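The Third Bin

In our street in Dretthorpe there were always two bins, a black one and a green one. Then, in August, the third bin came. It was brown, with a small lid and a paper stuck on it that said: FOOD ONLY. Under this was the name of the company, Wedeck.

My wife read the paper two times. "Food only," she said. "But if it is food, we eat it."

My neighbor across the road did not use his bin. He put it behind his garage and planted mint in it. The widow at number 56 washed hers every evening with hot water and soap, and she put in it only very clean things, such as the skin of one apple. I think she was ashamed that strangers would see what she ate.

I was the worst of all. I worked 300 days a year at the sorting hall on Iglesias Road, and at home I threw everything in the black bin. All day I stood at the belt and pulled wet bread out of newspapers. In the evening I did not want to think about bread.
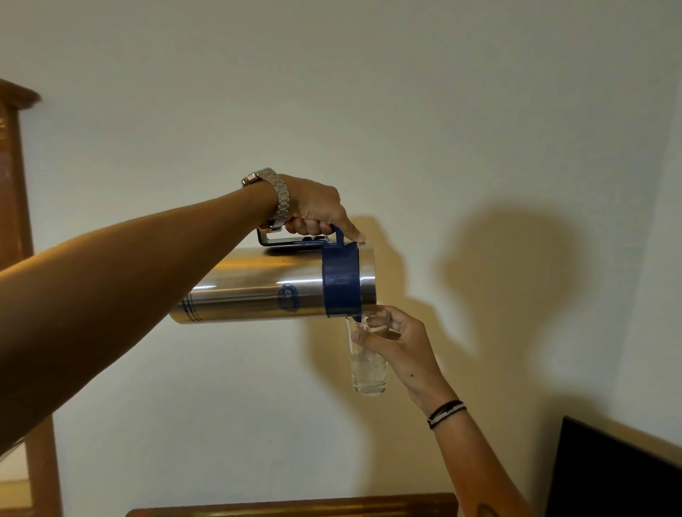

One night my daughter came into the kitchen with a school notebook. She had to write down what our family threw away in one week. She asked me to lift the bag so she could weigh it, and I lifted it – it was heavy, and it smelled like my work.

"Do you know where it goes?" she asked.

I knew very well. It goes by truck to the hill at Rultalel, where the gulls are. When I was a boy there was no hill in that place. We flew kites there, because the land was flat and the wind came straight from the sea.

I told her this. She wrote it in the notebook, although it was not a number.

The next morning I got up before my shift and took the brown bin out from under the stairs. There was a spider in it. I carried the spider to the fence, and then I put in the coffee grounds, the egg shells and half of an old cabbage.

At the hall, some weeks after, a brown bag came down my belt by mistake. It was tied with blue wool, very neatly. Inside there was one apple skin, and it was clean. I put it in the right box with my own hands and waited for the next bag.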